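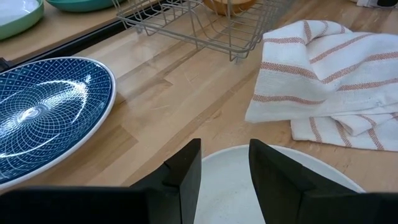
Bancada de treino: o prato azul, o prato branco, o pano às riscas e, ao fundo, o escorredor.

Relatório intercalar – projeto Prilwood
Por Lesia Stelmakh, maio

Caro Ezequiel Salinas,

Antes de mais, obrigada pela paciência com que a Pretness tem esperado por estas linhas (e pelos seus telefonemas, sempre tão animadores!). A pergunta que nos pôs em janeiro era simples: uma máquina já consegue tratar da loiça de uma casa? Pois bem, consegue um bocadinho – e devagar.

Neste período gravámos 1859 tentativas de pegar, pousar e arrumar. Com pratos lisos, a pinça acerta em quase 70 por cento dos casos, o que nos deixou muito contentes. Os esmaltados com desenho e brilho, como o azul da bancada, ainda baralham a estimativa do rebordo quando a luz bate de frente, e o pano continua a ser o nosso quebra-cabeças: dobrado de qualquer maneira, nunca tem duas vezes a mesma forma.

A colega Bañuelos propõe mais dois meses só para os têxteis, e eu concordo com ela. Pedimos também que a verba não gasta em viagens passe para dedos novos, que a Ultberg já orçamentou. Envio o orçamento à parte, ainda esta semana.

Um abraço grato de toda a equipa,
Lesia

© Prilwood | Contacto | Voltar ao topo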